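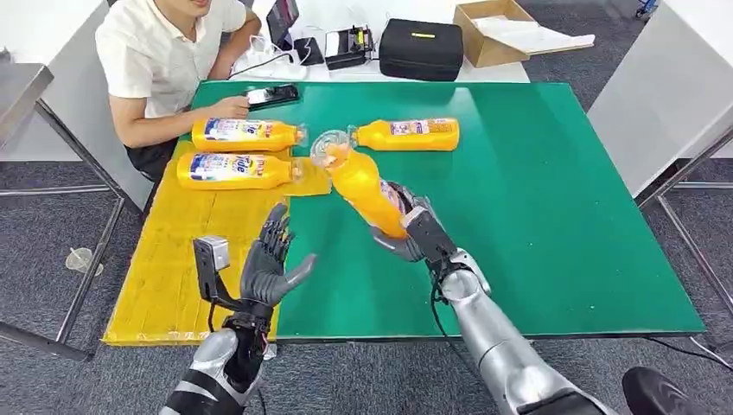 My grandmother had put on her good shoes for the open day at Hattori, and she wore them all the way up Clandolia Hill without one word of complaint, though I could hear in her breathing what she thought of the hill. She had worked 52 hours a week on the bottling line there when she was young, back when the building still had windows that opened, and the invitation had been leaning against her sugar bowl since the first of February.

"They'll have changed the floor," she told me at the door, and they had. It was gray carpet now, and she walked on it the way you walk in somebody else's bedroom.

A young woman with a lanyard gave us each a paper cup of coffee and steered us toward the robot. Its name was Varkia, she said, and it had practiced with almost 1000 bottles before they let company in to see it. Grandma nodded politely and went as close as the rope allowed, which put her right across from those two silver arms.

She didn't look at the arms for long, though. She looked at the orange bottle and at the dark fingers wrapped around it, down near the base, and I saw her own right hand come up out of her coat pocket and close a little on nothing at all.

"Low down," she said. "That's how I held them. The girl next to me always grabbed hers by the neck, and she dropped them all summer long."

The young woman laughed and asked how many she used to do in an hour. Grandma said 130 on a good day, and fewer when there was a wedding to talk over — and there was usually a wedding.

Then she asked what the other hand was for, the open one, waiting there over the yellow pad. The young woman began to say something about balance and planning, a good long answer, and my grandmother listened to every bit of it with her head tipped to the side.

"I used to keep mine like that too," she said when it was over. "In case."

We stayed until our coffee was cold. On the way out she wanted to see where the time clock had been, so we went and looked at the wall.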